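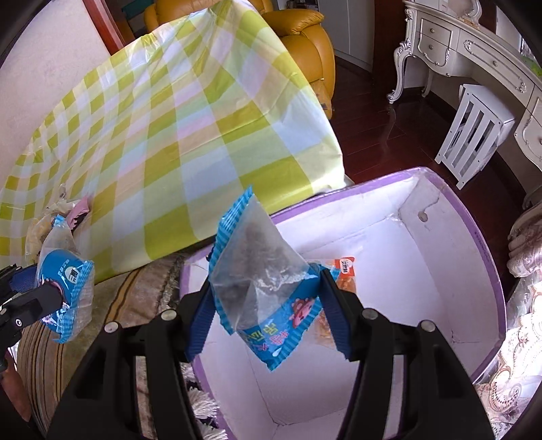 A mother at the door told me I should not be afraid of the day, her own son had cried for one week only and then he did not want to go home anymore. I thanked her, but I did not believe her so quickly.

Print this page

I visited the open day of the Estrella children's house in Katville in February, when my daughter was 20 months old. Until then she was never with another person than me or my husband. I write everything at home on a paper for him, even how to warm the soup, so you can imagine how I felt about giving her to people I do not know.

The house has 46 children in 2 groups. We were shown the sleeping room, the garden and the small kitchen. The staff answered calmly, also when one father asked the same thing again and again about the naps.

Email to a friend

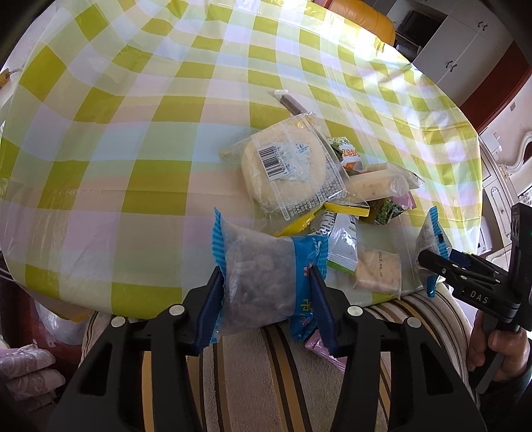 What I wanted to know most was the food, because at home I decide every bite. The cook explained that the children take from the bowls themselves and nobody forces them to finish. My first thought was of the mess. At home we also have a plastic tablecloth with checkered squares in pale colors, and I still put a towel over it when she eats! I asked if I could send my own lunch box. The answer was friendly, and it was no, except for allergies.

I was a little angry on the bus to Naltavholm, I must admit. Then I remembered that my mother-in-law gives her bread with too much butter, and my daughter is always happy after it.

We will also visit the Cavalcombe house before we choose. It is nearer to my work, but there are 124 children and I am afraid it will be loud. I have already written my list of questions, and my husband asked if this time he can go without the list.

Print | Email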